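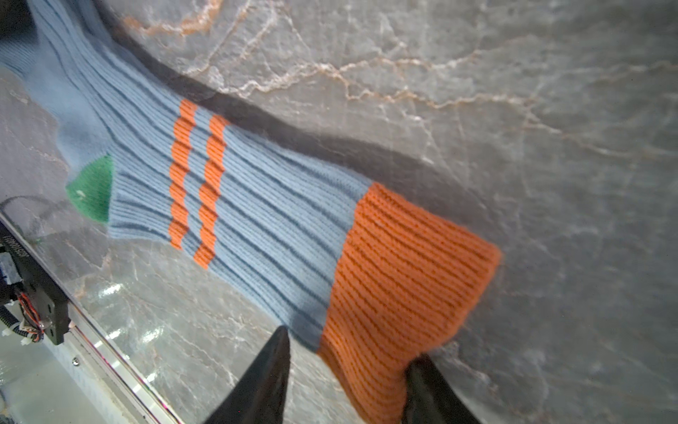 Can you trust the star rating on an online store?

Only as far as you can say who left the stars and who didn't. Most shoppers can't say either, and the stores are in no hurry to help them.

What the Stars Leave Out
Speaker notes, Bautista Library evening talks
2023-01-20

Opening

Start with the show of hands: who has bought something in the past month after looking at the average and nothing else? Wait. Put my own hand up. I bought a desk lamp that way and it hums.

Tell them I'm not here to say all reviews are fake. I don't know what share is fake, and I'm suspicious of people who give a number for it. My complaint is duller. Even if every review were written by a real buyer in a good mood, the average would still be a poor guide.

The kettle (slide 2)

Zemero kettle, 400 reviews, four and a half stars. Sounds settled. I read all of them over a weekend. Most were written in the first week, and you can tell from the wording: "just arrived," "looks great on the counter," "can't wait to try it." That last one got five stars.

Only 25 of the 400 mentioned using the kettle for longer than a month. Those were much grumpier, mostly about the lid. Be fair here – people with a broken lid have a reason to come back and write, people with a good lid don't. So I can't claim the lid is bad. I can claim the average doesn't tell you.

Pause for questions if the room looks restless.
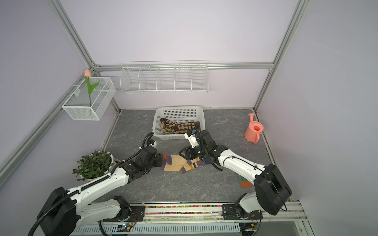
Qianru Long
Consumer columnist and evening class tutor

Who gets asked

Show the email from Wokico, the one that arrives the day after delivery. Read out the subject line: "Loving it?" Ask what kind of answer that question is fishing for.

Then the second email, which offers 10 percent off the next order for a review "of any kind." Maybe they do take any kind. I've never seen a store publish how many of its discount reviews were bad, and I did write to ask. I got a coupon.

The merged listing

Slow down for this one, it's the part people miss. A listing can carry over reviews from an older version of the product, or from a different size, or in one case I found, a different product altogether. There was a backpack with 600 reviews, and a good many of them praised the nonstick coating.

How to spot it: sort by oldest first and read down. If the early ones are talking about something else, treat the total as decoration.

Lalit's objection

Lalit Goel read a draft of this talk and thought I was being unfair. His argument is that a rough signal beats no signal, and that between a two-star toaster and a four-star toaster he'd be silly to pick the first. I agree with him about toasters two stars apart. I've yet to see many. Nearly everything I look at sits between four and five, and people agonize over a tenth of a star as if it had been measured in a lab.

Say that I may be wrong about this for books. Leave it there unless asked.

What I do now

Keep this short, they'll want a list and I don't have a good one.

Read the three-star reviews. They tend to be written by people with no score to settle.
Look for any mention of time: months, winters, washes.
Check the return policy before the rating.
Ask someone who owns one.

None of this is foolproof. See lamp, above.

If there's time

The Zovard "verified buyer" badge. All it verifies is that money changed hands. Someone usually says that's still worth something, and it is, a little. Ask them how much more they'd pay for a badge.

Handout is by the door. Remind them the September session is on extended warranties, and that I'm in a worse mood about those.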